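# Teaching an arm to stack, one dull afternoon at a time

The first thing I'm told when I sit down is that I shouldn't expect much. "It's blocks," says the operator, who has been steering the arm at Anell since last February and asked to be left nameless in print, on the grounds that relatives might read it. "People come in thinking they'll see the future. Then it's blocks, and after ten minutes they ask where the coffee is."

I had, in fact, been about to ask where the coffee was.

Anell collects demonstrations. A person drives a robot arm through a small job, cameras record what the arm saw and how it moved, and the result goes to a learning system that is supposed to pick up the habit. The current set is called Floltside, a name the operator pronounces three different ways over the course of our talk. It is all stacking and moving, with colored blocks on a white table, and it has 439 accepted episodes so far.

Accepted is the word to watch. Another 206 were thrown out.

"Mostly my fault," the operator says. "You hesitate, and the arm hesitates. You go left, change your mind and go right. A person watching would forgive that. The model would learn that the correct way to pick up a block is to have a small crisis first."

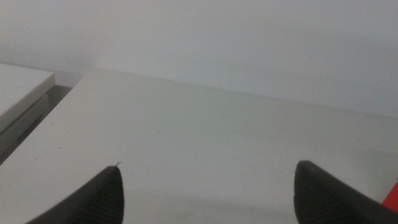 *The view from the gripper, fingers open over the table.*

A good deal of the job, I learn, is looking through that camera. The operator has two views to work from, one riding along at the wrist and one fixed in place to take in the arm itself. I ask which is better.

"The wrist, for the last inch. Everything else, the fixed one. From the wrist you know exactly where your fingers are and you have no idea where you are. I spent my first week driving with great confidence toward nothing at all."

The white table was a choice, and there was apparently some arguing over it. One camp wanted clutter from the start: mugs, cables, a newspaper, real life. The other camp wanted to find out whether the thing could learn to stack before anybody asked it to stack next to a sandwich. The second camp won, at least for this set. Clutter is planned for the next one, which will be called Dindov and which the operator discusses the way other people discuss a root canal.

I ask what makes a good episode, expecting something about precision.

"Variety. I could put one cube on another in the same spot all day and I'd get very smooth at it. Then you'd move the cube over by a hand's width and the model would act like you'd moved it to Iceland. So we start from different places. We swap colors. We leave another block off to the side that has nothing to do with anything, and the arm is supposed to mind its own business."
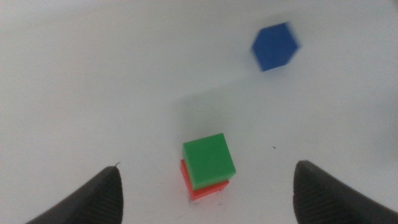 Minding its own business is harder than it sounds, and so is letting go. A new operator, I'm told, worries about the grab. An experienced one worries about the release, when a decent stack can still be dragged sideways by a finger that leaves at the wrong angle. The rule in the room is to open fully, go straight up, and resist the urge to tidy. Tidying gets an episode rejected too, even if the tower looks better for it.

"That one hurt," the operator says. "I'm a tidy person. I had a beautiful run and I nudged the top block square at the end, and it came back with a note. The note said 'Why?' That was the whole note."

The notes come from a reviewer in another room who goes through every episode at double speed. The two of them have lunch together most days and, by agreement, don't discuss blocks.

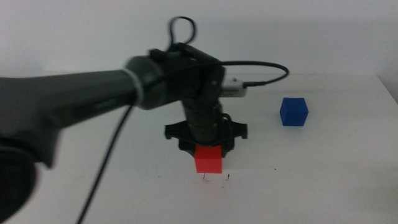 *Red cube in the gripper, blue cube farther back.*

The best day so far produced 68 good episodes. The worst produced 5, and I am given several explanations for that, among them a head cold, a loose setting in the software, and the general character of Mondays. The operator keeps both numbers on a sticky note and won't say which one is meant to be motivating.

Before I go I ask the question everyone must ask, which is whether it feels odd to train something to do your job.

The operator gives this some thought. "My job is to show it how to stack blocks. If it learns to stack blocks, they'll want it to fold a towel, and somebody has to show it the towel. Have you ever folded a towel with two fingers?"

I have not.

"Well," the operator says, and goes back to the controls. There's time for another batch before lunch, and the reviewer is apparently in a good mood.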